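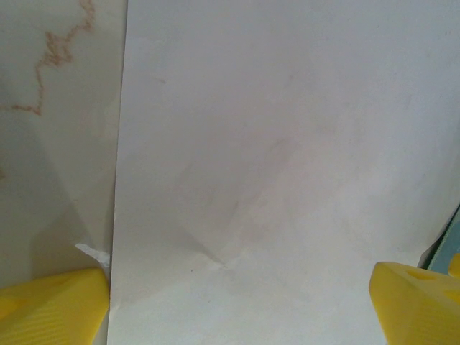
April, sheet handling, started 9:40

Goal for this block: see if the policy trained with the crease-weighted loss (Lolow branch) picks a better grasp point than the plain one. Same 64 start poses for both, alternating so the light drifts equally for each. Chunk length unchanged. Marisol Rivadeneyra's labels for the wrist views went in last night, over 4,000 of them, and the merge was clean.

Plain policy: 41 of 64. Most misses are the fingers closing short of the sheet.

Crease-weighted: 52 of 64. It waits longer before closing. Misses are nearly all late, after the lift, when the sheet hides most of the wrist view and the policy has little to go on. 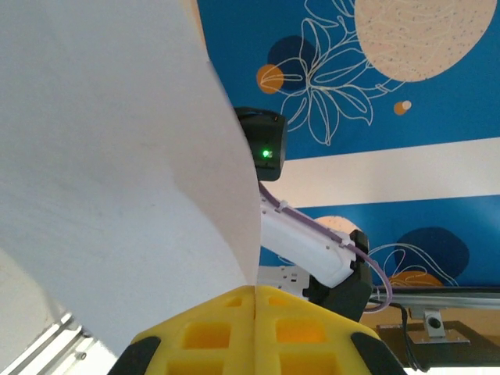 Tried dropping the wrist stream whenever the mask says the sheet covers more than 82 percent of it. Ran 10 poses only, 7 good, too few to say anything. Threshold was picked by eye from the Borkormont logs and needs a proper sweep.
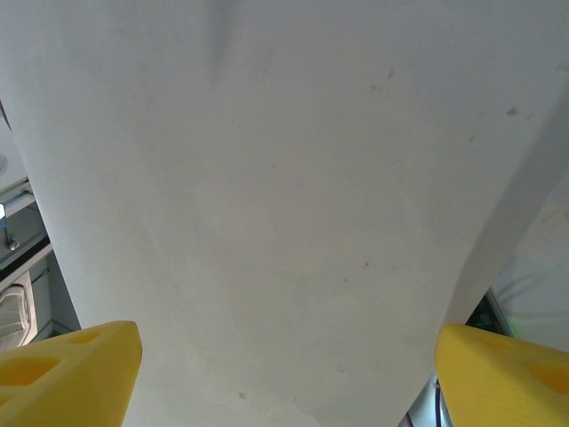

Wrist view, sheet between the fingers, well over threshold.

The mask reads smudges on the sheet as edges in two of the saved clips. Marisol thinks a small blur before the mask will fix it. Try that first, then rerun the full 64.

To do: copy logs to Krajčí, fix the clock offset between arms, write down the finger offsets before anyone changes them.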